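Robots open their doors to the neighbours at Stamport

19 Mar 2019

It was standing room only at the Stamport works in Kollville on Saturday, when the automation team threw open the side entrance and let anybody who fancied it come in and see what the robots get up to all week. By the time the tea urn ran dry the visitors' book had 219 names in it, which is a good many more than the 160 who came last November, and that does not include the very small visitors who could not yet write theirs.

Marisol Restrepo, who runs the sorting project, gave the welcome from the loading bay steps and kept it mercifully short, as the wind was getting up. She thanked the families for coming, reminded everyone to stay behind the yellow line, and then sent us off in groups of 17 to make our way round.

The first stop was the packing hall, where a large arm was stacking cartons at a very steady pace and quite a few of us could happily have stayed put for the rest of the morning. But the table that people kept drifting back to was a much smaller affair in the old drawing office, where the team is teaching a robot to pick up solenoids – the little electric push-pull parts that go into door locks, vending machines and so on.

Aqeel Qureshi looks after this one, and he was very patient with us all. The parts are not laid out in tidy rows, he explained, because they never arrive that way. They come tipped out of a box with their cables going every which way, and the robot has to decide which one to go for and where to take hold of it. "A person does it without thinking," he said. "You lift one and you already know the cable is going to drag its neighbour along. We are trying to get the robot to know that as well." The gripper has two slim dark fingers, and the parts themselves are rather handsome close up, all silver metal and bright blue coil, with a spring on the plunger. 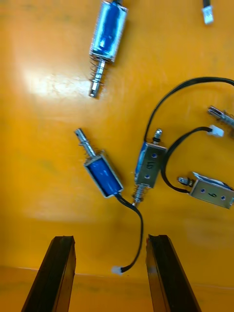

Questions from the floor

There were plenty of these, and the best came from the younger end of the crowd. One girl wanted to know whether the robot gets cross when it drops something (it does not, but Aqeel admitted that he sometimes does). Her brother asked how many goes it needs before it gets the hang of a new part, and was told that the team likes to have over 1000 tries recorded before they start to trust it. A gentleman who had spent his working life on the winding benches asked, quite reasonably, who would be checking the work, and Marisol told him that every tray is still looked over by hand and that she has no plans to change this.

Also on show was Mirnesia, the team's own planning software, which drew the arm's next move on a big screen a moment before the arm made it. That went down very well, and a fair bit of friendly guessing went on at the back.

The next open day is planned for November, once the new floor is down in the packing hall. Anyone who left a green child's umbrella in the drawing office can collect it from reception, where it is hanging behind the desk.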